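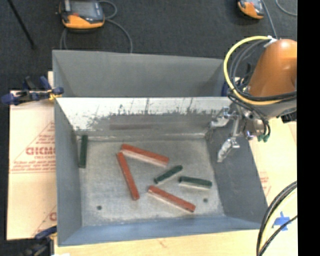 Dec 25, 2020

Adhesive lap shear, Gundix two-part epoxy on mild steel coupons. Shop is quiet, so I ran the remaining set.

Surface prep as in July: acetone wipe, 120 grit by hand, acetone again. Bond line set with glass beads. Clamped overnight, then post-cured in the small oven. The oven controller overshoots on the first ramp and I let it settle before loading.

Peak loads, N:
coupon A 2722
coupon B 1982
coupon C 541

C is a bad bond. Failure was all at the interface, one side bare metal with the sanding marks still visible. A and B failed mostly inside the adhesive. I suspect the wipe on C - the acetone came from the old Brendura squeeze bottle, and the cap on that one is softening. Bottle is now in the waste cabinet. Do not refill it.

Séverine Perrin asked whether crosshead speed could explain the spread between A and B. Speed was the same for both. Overlap was not: B measured short after cleanup of the squeeze-out. Stress values to be worked out from measured overlap, and I have not done that yet.

Load cell zero drifted between B and C, small, corrected in the sheet. Raw files are in the Tanguy folder, run 361 onward.

To do:
- repeat C with fresh acetone
- cut new coupons, deburr before sanding
- ask Huguette Gilbert for the Zamton cure schedule, the copy in the binder is missing its second page
- grips need cleaning, epoxy dust in the serrations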